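Matt finish on a pale worktop, worth it or a mug's game?

Forum: Kitchens and Surfaces
Started by tahira_dhanial, June 2023

tahira_dhanial
We're redoing the kitchen and the fitter keeps pushing a matt pale grey top from Mirani. The quote is £1,890 fitted, and that's before the sink. He says matt hides everything. I've heard that about every surface I've ever owned and it has never once been true. The old one is gloss white and I can see each crumb from the hall. Has anyone lived with a pale matt top for longer than a showroom visit?

Jagadeesh Mathew
Two years with one. Hides crumbs, yes. Doesn't hide grease. You wipe it, it looks fine, then the sun comes round and there's a big smear where you thought you'd cleaned. I would not pay that money again.

nusrat_j
Depends what you wipe it with, surely. Mine's been no trouble. Warm water, a drop of washing-up liquid, dry tea towel after. I think people ruin them with sprays and then blame the top.

Jagadeesh Mathew
I've never used a spray on it. Warm water and a cloth, same as you.

nusrat_j
Then maybe yours is a cheaper one. They're not all the same.

Jagadeesh Mathew
It was £666 for 2 lengths, so not exactly the bargain bin.

LiamOF
My complaint is the colour more than the finish. The sample chip looked like a clean cool grey in the shop. At home it goes faintly green under the wall units and nearly white by the window, and anything cream you stand near it looks yellow. My wife says I'm imagining it. I say look at a cream bowl next to it and tell me that's the same family of colours. The close-up I'm putting in is about as near as I can get to what I mean, pale and soft all over with greyer shadows, and the warmer cream curve over on the right.
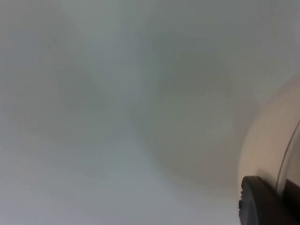

Uzma Dogar: I'm with your wife, sorry. Every pale grey does that under a warm bulb. Change the bulb before you blame the worktop. We had the same row over a bathroom wall and it was the lights all along.

LiamOF
Changed them. Twice. Cool white made the room feel like a dentist's and the green was still there.

Uzma Dogar
Under the units as well, or only the ceiling light?

LiamOF
Ceiling only. All right, I'll give you that one. But I'm not pulling out the strip lights to please a worktop.

tahira_dhanial
This is putting me off, which I suppose is useful. He's offered a Kevmont sample as well, the size of a playing card. What am I meant to learn from that?

nusrat_j
Nothing. Ask for a bigger piece and leave it by the hob for a week. Put oil on it, put tea on it. If they won't lend you one I'd wonder why.

Jagadeesh Mathew
Agree with Nusrat for once. And read the guarantee. Mine was 6 pages and the part about staining came down to "clean it straight away". Well, if I cleaned everything straight away I wouldn't need a guarantee — I'd need a medal.

Uzma Dogar
I still say you're all being hard on it. My mum has a matt top, pale, nearly white, and she cooks properly on it every day. Turmeric, the lot. It looks fine.

Jagadeesh Mathew
Fine as in no marks, or fine as in she's stopped looking?

Uzma Dogar
Fine as in I've eaten off it. Go and argue with my mum.

tahira_dhanial
Rang him. He can lend me an offcut but not until August, and the price is only held until the end of July. Funny how that works. I've told him I'll wait and he can requote.

nusrat_j
Good. Do the turmeric first.

LiamOF
And stand something cream on it, morning and evening, before you sign anything. Post what you find, even if it proves me wrong.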